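La toalla de abril

Mi tía compraba todo lo que Sorero anunciaba en el folleto, y en abril le tocó a la toalla. «Se dobla sola», ponía. Yo leí la letra pequeña, que decía que se dobla sola si antes se ha doblado bien. O sea, como todas.

Le costó 28 euros. En la pensión de la calle Flesotgate, donde ella llevaba las habitaciones, las toallas del almacén salían por mucho menos y secaban igual. Se lo dije. Me contestó que yo no entendía de tejidos, y en eso llevaba razón, pero de folletos sí entiendo: trabajé dos años repartiéndolos para Brosura.

El método venía en una hoja aparte. Primero a lo largo, luego a lo ancho, después otra vez, y el canto grueso mirando a quien dobla. Prometían que el cuadrado aguantaría unos 50 lavados sin perder la forma. ¿Quién lava 50 veces una toalla para reclamar?

Tendió el paño azul fuerte sobre la mesa, el que aún tenía las marcas del armario, y se puso a ello. Yo me senté enfrente con el café, esperando el desastre. Dobló, alisó con el canto de la mano, dio un paso atrás.

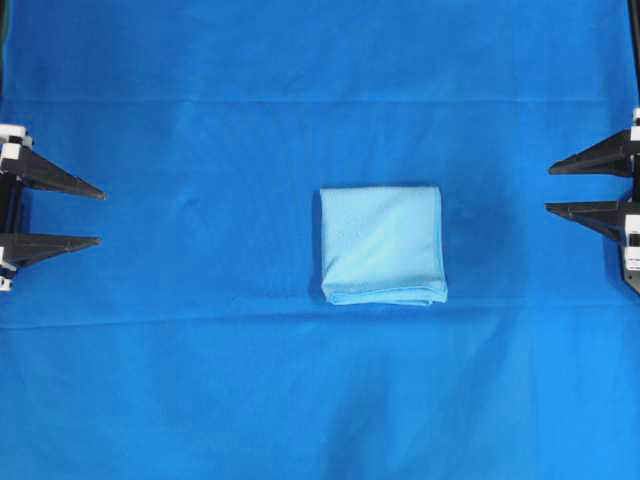 —¿Y bien? —dijo.

Le dije que muy recta no estaba. Lo dije por decir. También le dije que una toalla celeste doblada sigue siendo una toalla, y que a los huéspedes les daba lo mismo, que la tiraban al suelo del baño antes de deshacer la maleta.

Ella dobló la hoja de instrucciones con el mismo método, a lo largo y a lo ancho, y me la metió en el bolsillo de la camisa. Luego fue a llamar a Sorero para pedir otra, en verde.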